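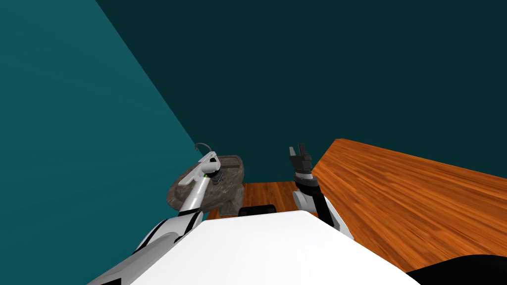 A stone pedestal sink in the corner of a teal-walled room (render).

Bakomard shipped firmware 7 for its Pluvley phone in June. Within a month, owners were posting that the battery gauge dropped from 19 percent to zero without warning. Ye-ji Byun, who runs the power management group at Bakomard, spoke by phone in the early afternoon and went through the fault in order.

"The cell is fine," she said. "The gauge reads voltage and current and works out the remaining charge from a table. We changed the table."

The old table was built from cells aged to 1000 cycles at room temperature. The new one added readings from cold tests, and an interpolation step between the two sets was wrong at the low end. Under a heavy load, such as the camera or a hotspot, the voltage dipped below the cutoff and the phone shut down with charge still in the cell. 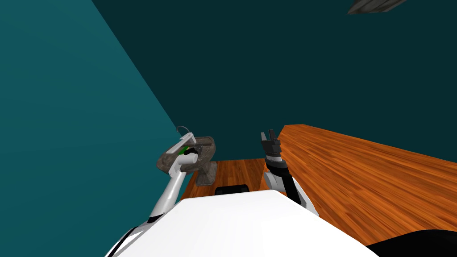 Byun's group received 572 logs from owners before it could reproduce the shutdown on a bench. The logs had to be sorted by cell supplier first. "Silletden cells sag a little more under load than the Yoon cells," she said. "Both are within spec. The bad table left no margin for the first kind."

Asked why testing missed it, she said the release suite discharged phones at a constant rate. "A constant load never shows you the dip. We now run a pulsed profile below 25 percent on every build."

The corrected table is in the next update. Owners don't need to reset the phone or run the battery flat, a tip that has been going around the forums. Byun advised against it.

"Draining it repeatedly only adds wear," she said. "Install the update, charge to full once, and let the gauge relearn over a few normal days."

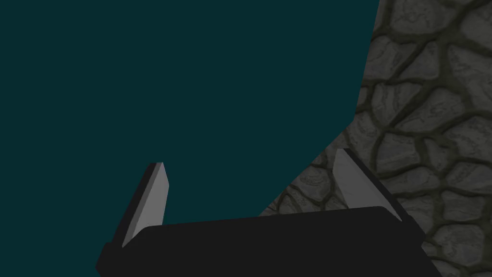 Phones that still shut down above five percent after that should go in for service, where the technician can read the cell resistance directly. Replacement is covered under the standard warranty if the reading is out of range. Byun would not give a date for the update beyond saying that it was in carrier testing.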